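What Is a Peace Monitor?

By Shiuli Rathnayake

When two sides in a war agree to stop shooting, the agreement is called a ceasefire or a truce. Signing it is only the start. Each side may worry that the other one will cheat. For that reason, many agreements ask for monitors.

A monitor is a person whose job is to watch and write down what happens. Monitors do not fight for either side, and most of them do not carry weapons. They usually come from countries that are not part of the war. Some used to be soldiers or police officers. Others were teachers, lawyers or nurses.

Let's look at how this could work in a made-up place. Two countries, Terkon and Zepeda, share a long border. A river called the Seka runs along part of it. They have been fighting over the town of Zistcombe, which is near the river. Now they have signed a truce. It says that all big guns must be moved 8 miles back from the river, and that 151 monitors may come and check.

What do monitors do all day?

A team might leave its office at 7 in the morning in a white car with a flag on it. The white color and the flag help people see that the car does not belong to an army. The team drives to a village, gets out and talks to the people who live there. Did anyone hear shooting in the night? Is the road to the school open? Is there water in the taps?

Then the team goes to look at the places where the big guns are being kept. The monitors check that the guns on their list are still parked where they should be. If one is missing, they write that down and ask the army where it went.

In the evening they write a report. Reports have to be fair. If a monitor heard a loud bang but did not see what made it, the report says just that. It does not guess.

Can monitors stop a war?

No. They cannot arrest soldiers or order them to leave. What they can do is tell other countries the truth. If Terkon says, "Zepeda fired first," the monitors' report can help show whether that is so. Leaders often behave better when they know somebody is watching.

Is the job dangerous?

It can be. There may be land mines in the fields, so monitors stay on hard roads that have been checked. They wear helmets and heavy vests. Sometimes a soldier at a roadblock will not let them pass, and they have to turn around. That goes in the report too.

Words to know

Truce: an agreement to stop fighting, for a short time or a long one.
Border: the line where one country ends and another begins.
Neutral: not on either side.
Land mine: a bomb hidden in the ground.

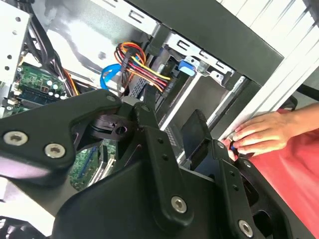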